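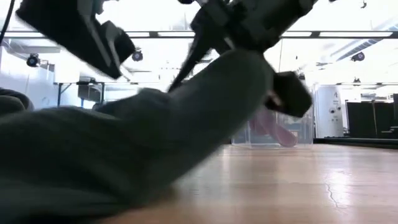 Most people give up on a garment too early, according to the manager of the Joso repair service, and they do so over faults that a competent mender would put right in an afternoon. She was speaking to us in Unolberg, where the service has its main workroom, on the subject of how clothes are looked after once they have been bought.

The service accepts clothing and household textiles from residents of Unolberg and the neighbouring district of Bunolik. Almost 2,000 items were handed in last year. Coats and trousers make up the larger share, followed by bed linen and curtains.

'The commonest fault is a failed seam,' she said. 'After that it is the zip, and after that the elbow or the knee. I do not think the order has changed in all the time I have worked here. What has changed is the thread. Much of what reaches us was sewn with a thread weaker than the cloth it holds together.'

She was asked whether the low price of new clothing had made repair hard to justify. Her answer was that price is only part of the matter. Many visitors bring in something inexpensive that fits them well and that they have been unable to replace. Others come with a coat that belonged to a parent. The service makes no distinction between the two, and the charge is set by the work required.

'We do refuse things,' she added. 'If the fibre itself has gone, a patch will pull away and take more of the cloth with it. I would sooner say so at the counter than take the money.'
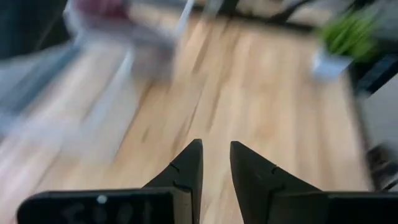
Washing, she went on to say, does more damage than wear. She advises residents to close zips before washing, to turn dark garments inside out and to use a lower temperature than habit suggests. Wool should be aired between wearings and washed seldom. Heavy knitwear should never be hung while wet — the shoulders stretch, and very little can be done about it afterwards.

The conversation then turned to training. Joso takes on three trainees each year through Semaan, the regional skills programme, and five former trainees are now employed in the trade. The manager described the first months as slow. Trainees begin with hems and buttons, proceed to linings, and are not given outerwear until their hand stitching is even.

'Some of them find it frustrating,' she said. 'They arrive able to use a machine quickly and we ask them to put it aside. But a lining has to be closed by hand, and if you cannot do that you cannot finish the coat.'

On the question of schools, she was more reserved. She would welcome the return of basic mending to the timetable, although she doubted that a single term would be enough to leave pupils with a lasting skill. Short evening courses for adults had been fully subscribed in both Unolberg and Bunolik, and she saw more promise there. A new course on darning and the care of woollens will open in June.

Items for repair may be brought to the Unolberg counter during normal opening hours. Garments should be clean, with the pockets emptied. Spare buttons or matching thread, where the owner has kept them, should be handed in at the same time.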